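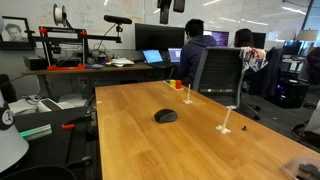 Butcher block tops and shared workrooms, how do people keep them from getting wrecked? We rent a room at Cindunden with four other members and the big table in the middle is a light-coloured wood top, the butcher-block kind with the strips showing. It gets used for everything. At the moment it has a mouse on it, two little white posts on cross-shaped feet, some coloured blocks up the far end and a plastic tub with dark grey bits in it, and that is a tidy day. The 3D printer lives on the long desk against the wall with the laptops and the monitors, so at least that stays off the table. I want to refinish the top and I also want a rule about what can be left on it. The others want to leave it alone. What finish, and what rule?

Posted by marrow_lane, 2020-07-16

----

tinsnips54
What's on it now? Oil, varnish, nothing? Put a few drops of water on it in a corner and wait ten minutes. If it soaks in and goes dark there's not much finish left. If it beads up, leave it alone and spend the money on something else.

----

marrow_lane
Soaks in near the edge on our side, beads in the middle. Whoever had the room before us said it was oiled in February but didn't say what with.

----

tinsnips54
Then it's oil and it's worn where people lean on it. Sand the whole top lightly, wipe it down, two coats of hardwax oil. Don't just do the edge or you'll get a line you'll be looking at for years.

----

Oakey Dokes
Disagree on hardwax for a room like that. We had it on the benches at Jondivholm and every hot glue drip and bit of tape pulled it up. Water-based polyurethane, three coats, satin. It's harder and you can scrape glue off with a plastic scraper. I know people don't like the look of it. It's a workbench.

----

tinsnips54
And when the poly gets a deep scratch you have to strip the lot. With oil you rub some more in on that spot and walk away. I've done both. Mine is 9 years old and has had two touch-ups.

----

Oakey Dokes
How many people use yours?

----

tinsnips54
Just me.

----

Oakey Dokes
Right. Five people don't do touch-ups. Five people wait for somebody else to do it.

----

pelican_st
What about not refinishing at all and putting something over it? We cut a sheet of hardboard to size for our table and it cost less than the tin of oil would have. When it's chewed up you flip it, then you replace it. The wood underneath is as good as the day it went in.

----

marrow_lane
I thought about that but I like the wood. It's the one nice thing in the room. Also it's a big top and I don't think one sheet would cover it, so there'd be a join.

----

pelican_st
Join goes across the short way and you tape it. But fair enough if you like the look.

----

Waltraud Heitmann
I manage a building with several rooms like this. Before anybody sands anything, find out who owns the table. If it came with the room it belongs to the landlord and you need that in writing. We kept $100 of a deposit over a table that a tenant had "improved" with a dark stain.

For the rule, ours is simple. Anything on the shared table at the end of the day goes into a grey tub on the shelf by the door. If it's still in the tub after a fortnight it goes to the swap box. We don't send reminders. It caused some arguments in the first month and then it stopped.

----

marrow_lane
Good point about ownership, I'll ask. I had assumed it was ours because the rest of the furniture is. The tub idea might work for small stuff. The trouble is people do have things set up that they come back to the next day. The posts, for instance. If somebody has put them exactly where they want them and I sweep them into a tub, I'm going to hear about it.

----

quoll_and_co
So split the table. Masking tape line across it. One end is for things that stay out overnight, the other end has to be bare by the time the last person leaves. We gave the stay-out end a third and it has held up well. If your third is full, you have to talk to the person whose stuff is there.

----

Oakey Dokes
Put the tape on top of the poly, not the oil.

----

tinsnips54
You can put tape on cured oil. Give it a couple of weeks.

----

kettle_drum
For the loose little bits, get trays with a lip. Any baking tray will do. Whoever is working puts their blocks and screws and whatever on their tray and the entire tray moves when the table is needed. I bought ours at the op shop for next to nothing. Tiny parts on a bare bench end up on the floor and then in the vacuum.

----

marrow_lane
I like trays. There's a tiny black thing on the table right now, could be a screw or a knob off something, and I couldn't tell you what it belongs to. I've left it where it is in case.

----

kettle_drum
Jar. Every workroom needs a jar for those. You'll never empty it.

----

Waltraud Heitmann
One more thing from me. If you do go ahead with the oil, the rags have to be laid flat outside to dry or put in a metal tin of water. Do not scrunch them up in the bin. I've had one start to smoke.

----

tinsnips54
Seconded. Read the tin on that.

----

pelican_st
And whichever finish you pick, cover the printer and the laptops before you sand, or better, carry the top outside if it unbolts. Fine dust gets into everything in a room that size.

----

marrow_lane
Update. The table is ours, I have the email. The vote was three to two for oil, with a tape line and trays, and the stay-out end will be the far one where the blocks are. The top does unbolt, so it's going out to the loading dock to be sanded. I'm the one buying the oil, so if anyone has a preference on grit I'm listening — I have 120 and 180 in the cupboard.

----

tinsnips54
120 on the worn edge, then 180 over the lot. Go with the grain. Stop there, finer than that and the oil doesn't take as well.

----

Oakey Dokes
Come back in a year and tell us how the touch-ups are going.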